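Category: Refurb Bench Guides > Desktops > Opening Up

Section 2. Getting your bearings before you unplug anything

By now the side panel is off and you've put its screws somewhere clever. Write down where. The Stestcombe bench has donated more screws to its own floor than we care to total up.

1. Check that the power cord is out of the wall. Check again, at the wall end this time.

2. Hold the power button down for 3 seconds. Nothing should happen. If something does, go back to step 1 and think about your life.

3. Touch bare metal on the case before you touch the board.

4. Find the power supply and follow its yellow and black wires with your eyes only. Hands come later.

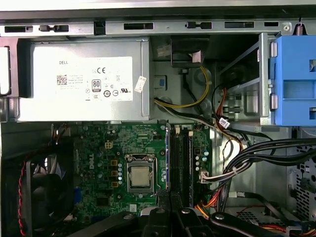
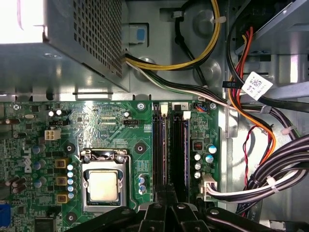

Fig. 2. Power supply, yellow and black wires, and the green Dell motherboard, case open.

5. Find the drive bay and the orange and red wires beside it. Take your own photo now, however good you think your memory is.

6. Read any tags on the cables and copy them onto the job sheet. "Black one, kind of long" has been tried.

NOTE: Leave zip ties alone until you know what they hold. Whoever routed those wires had a plan, and you don't have a copy.

CAUTION: Never open the power supply itself. It can hold a charge with the cord out. If it's bad, replace the whole box.

CAUTION: Don't lift the processor lever to see what it does. It lets go of the processor.

Cable removal is in Section 3. Corrections to this page go to Wanting Bai, preferably with the page number.

Furnolthorpe Repair Bench | Rev. 8/23/26 | Contact | Back to top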